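Flarnton Table Booking — Venue Set-Up Guide
Section 4: Setting up your evening service

We use cookies to remember your language and sign-in. Accept all / Manage settings

Follow this section if your venue runs as a café in the day and a restaurant at night, or if you share the room with another business. You need a manager sign-in. Staff sign-ins can see these pages but can't save changes.

4.1 Create the service

1. Open Venue, then Services, and select Add service.
2. Type the name guests will see. If the evening business trades under a different name, enter that one. It prints on confirmations and on the bill header.
3. Set the first and last seating times. The last seating is the latest time a guest can book, and the kitchen closing time goes in the next box.
4. Enter the number of covers. The basic plan allows up to 34 covers per service.
5. Select Save as draft.

Note: Two services can't overlap. Leave at least 16 minutes between the end of one and the start of the next, or the draft will not publish.

4.2 Add the menu

1. In the draft, open Menu and choose Dishes.
2. Enter each dish with its price. Descriptions can be up to 240 characters long.
3. Mark allergens for every dish, including sauces and sides.
4. Select Sallow layout for a short menu on one page, or Dirken layout for a menu split by course.
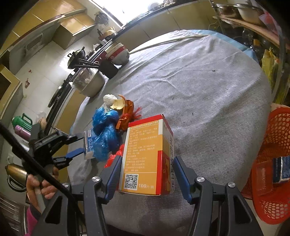

Table reset reminders appear on the host screen when a party is closed. The default list has three lines: clear, wipe, set. You can add your own, up to 21 lines for each service. Keep them short and name what staff should look for, such as fruit peel, a crumpled tissue or a plastic bag left on the tablecloth. A boxed item such as medicine should go on the lost property line, with the table number.

Caution: Deleting a reminder removes it from every service that uses it — the change can't be undone.

4.3 Publish

1. Select Preview and check the name, times and prices.
2. Make one test booking and cancel it.
3. Select Publish. The service appears on your booking page at the next refresh.

If you take card deposits through Asante, reconnect the account after publishing. Bookings made before then are accepted without a deposit.

Guide last revised August 2025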